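I've been selling secondhand shop and storage gear under the Nokley name for a few years now, and the thing people email me about most is still the plain gray metal bin. So it gets its own page!

**Nokley gray metal bin, sloping walls – item 2247**

They're meant to stand right up against each other, and that's how I'd use them. One for the stuff you're going through, one behind it for whatever you've finished with. I sort all my odds and ends like this (mostly leftover blocks and shiny bits of hardware) and the sloped sides are what sold me – small things slide back down to the floor of the bin where you can get at them.

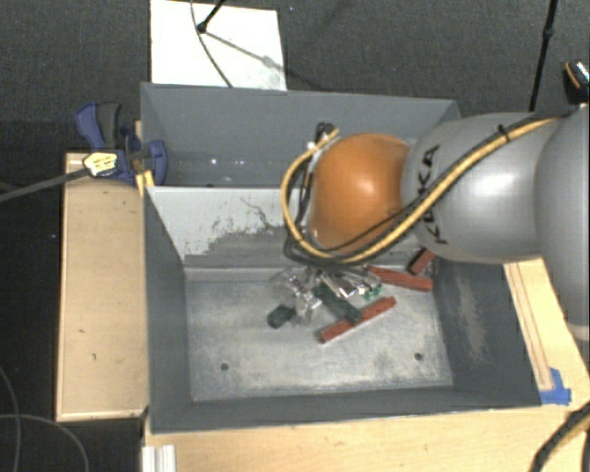 *Two bins side by side, red blocks and other bits in the front one.*

These are used, so please expect used! The floors are scuffed and a bit cloudy, the coating can be worn on the walls, and you may get a scratch or two. Some have small round holes in the floor, which is worth knowing if you plan to keep tiny screws in there. I don't repaint them. Emese Hajdu over at Brekside did hers in green and they look great, but she had a free weekend and I didn't.

I have 20 left from the Kelemen clear-out. Pickup is easiest – they're awkward to ship and I'd hate to charge you for it. If you want a matching pair, say so in your note and I'll dig through the stack for two that look alike. New stock should be in by April.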